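3. Discussion: beeswax in the early pottery of Grallow and Muvlow 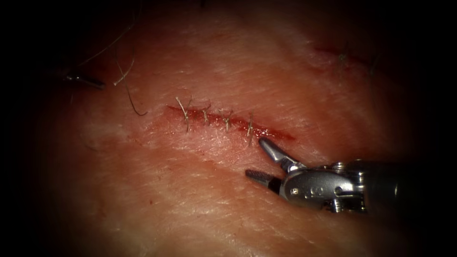

Figure 3. Closed linear incision in pink, skin-like tissue, with red along the wound edges.

3.1 What the residues can show

The presence of beeswax in pottery is often taken as evidence that people ate honey. We think this step should be made with more care. Honey is mostly sugar and water, and it leaves very little in the wall of a pot after thousands of years in the soil. Wax is much more stable. When we find the typical series of alkanes and wax esters, we can say that a product of the hive was in contact with the vessel. We cannot say from this alone if the vessel held honey in the comb, clean wax, or a mixture of wax with some other material.

From the two sites together we sampled 48 sherds, all from closed contexts dated shortly after 4000 BC. Beeswax was identified with confidence in four of them. In several others there were long-chain alcohols which could come from degraded wax, but could also come from leaf material or from the burial soil. We did not include these in the positive group. This decision makes our result lower than it would be under the criteria used in some earlier studies, and a direct comparison of percentages between studies should therefore be avoided.

All the positive sherds come from Grallow. The absence at Muvlow is not easy to explain. Both settlements stand on similar ground, and the pollen from the two valleys suggests lime and hazel woodland at a short walking distance, which would be good country for wild bees. It is possible that the difference is only one of preservation. The soil at Muvlow is more sandy, water passes through it more freely, and the total lipid yield per gram of pottery was also lower there. Animal fats were still found at Muvlow in reasonable amounts, so the loss of lipids was not complete, and we prefer to leave the question open.

3.2 Cooking, sealing, or storage

A pot which is not glazed lets liquid pass slowly through the wall. Wax rubbed on the warm inner surface closes the pores, and this practice is known from many later periods. If the wax at Grallow was used in this way, we would expect it to be spread evenly from the rim to the base. In one vessel, where enough of the profile survived for sampling at three heights, the wax was strongest just under the rim and almost absent at the base. This pattern does not agree well with sealing. It is closer to what is seen when a wax-containing food is heated with water and the wax rises to the surface.

The same vessel also contained ruminant fat. The isotope values of the main fatty acids fall in the range for dairy products, although near to the border with body fat, and mixing of the two cannot be excluded. It is tempting to imagine a sweetened milk dish. However, a pot may be used for many years, and the residue in the wall is a sum of everything that was cooked in it. Milk and comb may have been in the pot in different seasons, or in the hands of different households.

The other positive sherds are small, and for these we can say less. One comes from a narrow-necked form that would be suitable for storage of liquids. It had wax and no detectable animal fat. Fermented honey drinks have been proposed for vessels of this type in other regions, but at present there is no marker in our extracts which would support fermentation. Tartaric acid was searched for and not found, and in any case it would point to fruit and not to honey.

3.3 Uses outside the diet

Not everything that was kept in a household pot was food. Wax can be mixed with birch tar to make an adhesive that is less brittle, and a few lumps of tar with tooth marks are already known from Grallow. None of the wax-positive sherds gave tar markers. Wax is also useful for thread, for bow strings and for the treatment of leather, and for these purposes a small amount could be melted in any available vessel.

Medical use must be mentioned as well. Honey is named as a dressing for wounds in some of the oldest written medical texts, mostly together with grease, and it is likely that the knowledge is older than the writing. A simple cut in the skin (Figure 3) leaves no trace on bone, and for this reason the burials cannot help us to test the idea. A salve of wax and fat would give a chemical signature that is very similar to that of a cooked food. We see no method at this moment to separate them, and we only note that the quantity of wax in the Grallow vessel seems large for a salve.

3.4 Seasonality

Honey is usually taken in the second part of the summer, after the main flowering. In woodland rich in lime trees the best time would be from July on, when the combs are full and before the colony has started to use its stores. The animal bones from Grallow show occupation in this season, with lambs and kids killed at a few months of age. The bones from Muvlow are fewer and more mixed, and the tooth sections suggest killing mostly in the cold months. If Muvlow was occupied mainly in winter, this would offer another explanation for the missing wax, independent of the soil. The number of teeth is too small to press this argument.

3.5 Limits of the present work

The sampling was directed to rims and upper walls, where lipid concentrations are normally highest. Bases were taken only when they could be connected with certainty to a rim. Also, most of the sherds from the old excavations were washed before storage, and for some the use of a glue or a consolidant is not recorded. Modern waxes used in conservation can be recognized in most cases by their even distribution of alkanes, and two sherds were removed from the study for this reason before the final count was made.

A comparison with the Bernwood assemblage would be valuable. The pottery there is of the same tradition, it was not washed, and the soil was sampled next to each vessel at the time of excavation. Extracts from Bernwood are in preparation, and will be measured with the same instrument settings as in the present study.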